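COMMUNIQUÉ DE PRESSE
Staserholm, dimanche 7 juin

La dînette sort du coffre à jouets : Vaven lance Gamage, sa collection pour jouer à la cuisine sur une vraie table

Bonjour à toutes et à tous ! Je m'appelle Nia Jenkins, j'ai fondé Vaven avec mon amie Eglė Butkienė, et comme nous sommes une toute petite maison, c'est moi qui écris les communiqués (et qui colle les étiquettes, et qui réponds au téléphone le matin, alors n'hésitez pas à appeler). Je vous écris pour vous annoncer une nouvelle qui me rend franchement fière : notre collection Gamage arrive en boutique et sur notre site. C'est une dînette, oui, mais une dînette pensée avec des parents, des assistantes maternelles et des enseignantes de maternelle, et que nous avons passé trois ans à mettre au point.

L'idée est née chez Eglė, un dimanche de pluie. Ses deux filles avaient reçu une cuisine en bois magnifique, avec four, évier et petits rideaux, et elles jouaient par terre, à côté, avec trois casseroles et un torchon. Je les ai regardées faire pendant une heure. Elles n'avaient pas besoin du meuble, elles avaient besoin de choses à verser, à trier, à servir, et surtout de place ! On a donc décidé ce jour-là de ne dessiner aucun meuble. Gamage se joue sur la table que vous avez déjà, celle du salon, celle de la classe, celle du jardin si vous voulez.
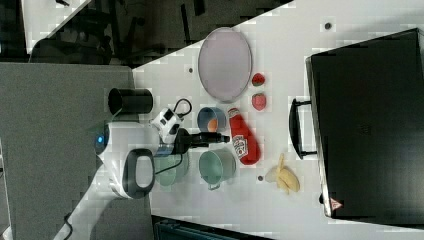

Notre parti pris, c'est de mélanger les échelles et les genres. Chez nous, le plateau de service voisine avec la pastèque, et un bol peut très bien accueillir autre chose que de la soupe. Les enfants renversent, empilent, déplacent, et le jeu naît de là. Prenez le grand plateau ovale, d'un gris lavande très doux : avec une tranche de pastèque et une fraise posées juste à côté, il n'y a plus qu'à dresser, et je peux vous dire que les petits de quatre ans ont des idées très arrêtées sur le dressage. Le petit bol bleu couché sur le côté, la bouteille de ketchup rouge, la banane jaune à moitié ouverte, tout ça donne un menu un peu étrange, mais c'est exactement le genre de menu qu'on nous a servi pendant les essais (j'ai « mangé » de la banane au ketchup plus souvent qu'à mon tour).

Parlons des essais, justement. Nous avons travaillé avec l'école de Brirnonell, qui nous a ouvert ses deux classes de maternelle depuis novembre. En tout, 51 enfants ont joué avec les prototypes, par petits groupes, sur le temps d'accueil du matin. Les maîtresses notaient ce qui restait sur la table et ce qui finissait dans les poches. Tout ce qui finissait dans les poches, on l'a gardé ! Une poêle à deux compartiments, en revanche, a été abandonnée au bout d'une semaine, tout le monde s'en servait comme raquette. J'ai aussi perdu un débat sur le citron vert : je le trouvais inutile, les enfants l'ont réclamé tous les matins, il est donc dans la collection.

Ce qui nous a le plus surprises, Eglė et moi, c'est le goût du rangement par famille. On imaginait des repas, on a vu des marchés, des inventaires, des files de fruits, des colis à préparer pour une mamie qui habite loin. Une petite fille a passé toute une matinée à mettre les fraises deux par deux, puis à tout recommencer parce que son voisin en avait pris une. Alors on a revu le livret qui accompagne la collection. À la place des recettes, vous y trouverez 16 jeux de tri, de service et de commande au restaurant, sans bonne réponse à la fin, avec de la place pour que l'enfant dessine sa propre table.
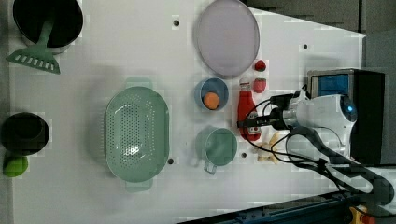
Côté couleurs, on a longtemps hésité. Eglė voulait du vif partout, moi je voulais du pâle partout, et on s'est mises d'accord sur un partage : les ustensiles et la vaisselle plutôt en teintes douces, vert clair et lavande, et les aliments dans leurs couleurs franches. Le bleu du bol est notre exception, on n'a jamais réussi à s'en passer. Et puis un peu de noir, pour les casseroles, à la demande générale. Les enfants nous ont dit que « les vraies sont noires » et je n'ai rien trouvé à répondre.

Gamage se vend de deux façons. Le coffret famille réunit 35 pièces, aliments et ustensiles compris, avec le livret. Pour les écoles, les crèches et les ludothèques, nous préparons des lots sur mesure, et là on compose vraiment avec vous : certaines classes veulent beaucoup de fruits, d'autres préfèrent les casseroles et les spatules. Chaque pièce pourra être rachetée séparément. J'y tenais énormément - une fraise perdue sous un canapé ne devrait jamais obliger personne à racheter tout le coffret.

Pour ce premier lancement, nous avons préparé 2 376 coffrets, tous emballés dans notre atelier de Staserholm. C'est beaucoup pour nous. L'atelier déborde, il y a des cartons jusque dans le couloir et Eglė a dû déménager son bureau près de la fenêtre, où elle est d'ailleurs très bien. Les premières commandes partent dès cette semaine et les boutiques partenaires recevront les leurs dans la foulée.

Un mot d'Eglė, qui a dessiné toute la collection et qui déteste les communiqués : « J'ai dessiné chaque objet pour qu'il ait envie d'être à côté d'un autre. Une passoire toute seule, c'est triste. Une passoire avec une orange et une spatule, ça commence à raconter quelque chose. » Je lui ai demandé d'en dire plus, elle est retournée à ses dessins.

La suite est déjà en route. Nous travaillons sur un petit supplément consacré au petit-déjeuner, avec l'école de Brirnonell toujours, et les enfants ont déjà exigé des crêpes. Je ne promets pas de date, on prendra le temps qu'il faudra.

Si vous êtes journaliste et que vous souhaitez essayer un coffret avec vos enfants, vos neveux ou vos collègues de bureau (ça marche très bien aussi, on a testé), écrivez-nous et on vous en prête un. Nous ouvrons également l'atelier aux visites sur rendez-vous, le matin de préférence. Il y aura du café, du vrai.

À propos de Vaven
Vaven est une maison indépendante installée à Staserholm. Elle conçoit des jeux d'imitation pour les enfants à partir de trois ans. Gamage est sa première collection consacrée à la cuisine.

Contact presse
Nia Jenkins, cofondatrice
Vaven, atelier de Staserholm
Visuels, coffrets de prêt et visites sur simple demande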